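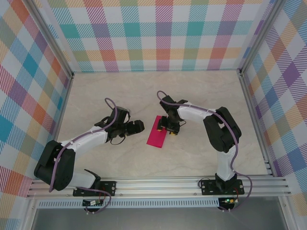
15 Oct 2020: Plaid, and the great quilt panic

Print this entry | E-mail this entry

Well, I've gone and done it. I said yes to making a quilt for the November raffle, and now I've got 30 blocks to finish and 11 sewn (two of those are crooked, but I'm calling them rustic). I blame the tartan. I've had pastel plaids on the brain for weeks, all pinks and teals and lavender, and it's shocking how hard it is to get a decent one in cotton.

Drove out to Irnier this morning to look through the remnant bins and came home with 7 bits, a zipper I didn't need and a bag of butter tarts. Maximiliano Lozano was behind the counter and talked me out of the flannel. Too stretchy, he reckons, and I'd never get the stripes to line up. Fair enough! I still petted it for a good while.

Matching the stripes is the part that makes me mutter. Cut one square a hair off and the colour wanders all down the row. I unpicked the same seam three times after supper, then gave up and did the dishes.

Mum phoned. She wants the grey one for her chesterfield when it's finished. There is no grey one, Mum.

Back at it tomorrow, if I can find the good scissors.

Print this entry | E-mail this entry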